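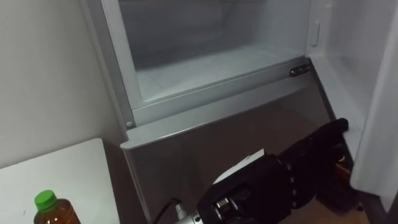 The program office at Lukbridge wants to know why a student robotics club needs a refrigerator, and whether it could be listed under something other than "equipment." We discussed this at length and could not think of anything else to list it under. It has its own line in the budget table now, between fasteners and printing.

## Flulleck Robotics Club: spring progress report

**Where we are**

The goal for this period was to get the arm to open the freezer compartment, put one item in, and close up again without help. We have the first part. We have most of the second part. Closing up is discussed under "Delays," where it takes up more room than we'd like.

Opening is done by hooking the fingers behind the edge of the door and backing away slowly. The earlier plan, a firm pull, moved the refrigerator. Of the last 56 attempts logged, 30 ended with the door open far enough to work in. The club considers this a passing grade and has asked that the report say so. Most of the misses came from the fingers slipping off the edge, and a few from somebody typing the wrong height.

**What the students did**

The grasping group rewrote the approach routine so the arm comes in from low on the door side. This keeps the elbow away from the shelf area and also away from the students, who had been standing there. The software group added a pause button, then moved it to where people could reach it.

Two new members joined in February and have taken over the test log. It is now legible. Entries from before that month should be treated with some caution, particularly the ones that say "fine."

**Delays**

- Closing the door. The arm pushes, the door swings, and the seal doesn't catch. A harder push works, but the adviser winces, so we are looking for a softer one.
- The replacement finger parts from Saraç came in the wrong size. They were exchanged, and we lost 2 weeks.
- Cable routing at the wrist. The cable still wanders when the arm turns. We have tried tape – several kinds of tape – and will be moving on to clips.

**Money**

Spending is within the grant. The travel line is untouched so far and will be needed for the Fledville meet, where teams have to run a kitchen task in front of judges on a refrigerator they haven't met before. Ours will stay home. We would like permission to move what's left of the printing line into spare parts, as the fingers wear out faster than the posters do.

**Before the next report**

1. Get the door to close and stay closed.
2. Run the full sequence with a light box, then with a bag of peas.
3. Borrow time on a second refrigerator, preferably one with a different handle.
4. Send Lukbridge the updated budget table with the new line in it.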